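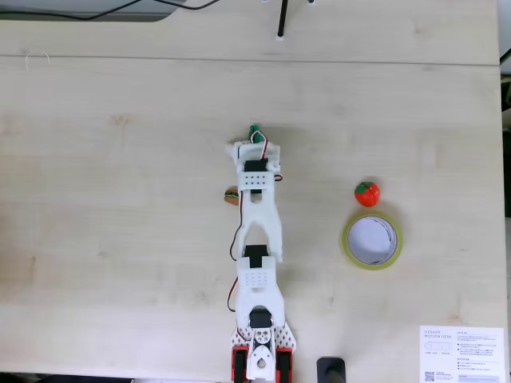 Braço robótico branco sobre uma mesa de madeira clara, visto de cima.

Perguntas frequentes sobre os meus livros

Recebo muitas mensagens (adoro!) e muitas repetem as mesmas dúvidas, por isso juntei tudo nesta página. Última atualização: 2 de outubro de 2023.

Por que ordem devo ler a série Flusa?
Pela ordem de publicação, por favor! Primeiro "A Maré de Flusa", depois "O Inspetor Tavares" e só então "Vudon". Dá para ler cada um sozinho, o crime fica sempre resolvido, mas o Tavares vai trazendo às costas o que lhe aconteceu antes. Quem começa pelo "Vudon" fica logo a saber na página 2 quem morreu no primeiro livro. Já me ralharam por isso, e com razão.

Flusa existe mesmo?
Não vale a pena procurar no mapa. É uma vila piscatória que montei com pedaços de três ou quatro sítios onde passei férias em miúda, mais um farol que me apeteceu pôr lá. O café da lota, esse existiu, com outro nome e com um pastel de bacalhau bem pior do que o do livro.

O Tavares foi inspirado em alguém?
Em muita gente e em ninguém em particular. A teimosia é minha, a mania de comer de pé também. O casaco horroroso vi-o numa estação de comboios e passei a viagem inteira a pensar em quem é que usaria aquilo.

Os livros são muito violentos?
Acho que não, mas isto depende do estômago de cada um. As mortes acontecem quase sempre fora da página e prefiro mil vezes o interrogatório à autópsia. A exceção é o capítulo do armazém, no "Vudon", que é duro. Se quiser saltá-lo, pode: o essencial volta a ser contado no capítulo seguinte. E os animais sobrevivem todos (pergunta que me fazem mais do que qualquer outra!).

Vai haver um quarto livro?
Vai! Estou na página 196 do manuscrito e ainda não sei bem como é que o Tavares sai do sarilho em que o meti. Gostava de o entregar em fevereiro. A história passa-se quase toda no inverno, com a vila meio vazia e uma herança que muita gente queria.

Onde posso comprar exemplares assinados?
Na loja da Skondeo, a minha editora. Na caixa de observações da encomenda escreva o nome que quer na dedicatória, com a grafia certinha, que eu copio tal e qual. Do primeiro livro imprimiram-se 2000 exemplares com a capa azul antiga e desses guardei 50 cá em casa, mas já foram todos. A capa nova tem o mesmo texto, só com duas gralhas a menos.

Há audiolivro?
Por enquanto só do primeiro. Não sou eu que leio, tenho uma voz de quem está sempre constipada.

Vai a clubes de leitura?
Vou, e com muito gosto, sobretudo por videochamada. Só peço que me avisem se alguém ainda não chegou ao fim, para eu não estragar a surpresa (já fiz isso uma vez e ainda coro).

Lê manuscritos de outros autores?
Infelizmente não consigo. Mal tenho tempo para os meus, e não queria prometer uma leitura e deixar a pessoa meses à espera.

Encontrei um erro. Digo-lhe?
Diga, diga! Mande-me o título, a página e a frase pelo formulário de contacto. Vou guardando tudo num ficheiro e envio-o à editora antes de cada reimpressão.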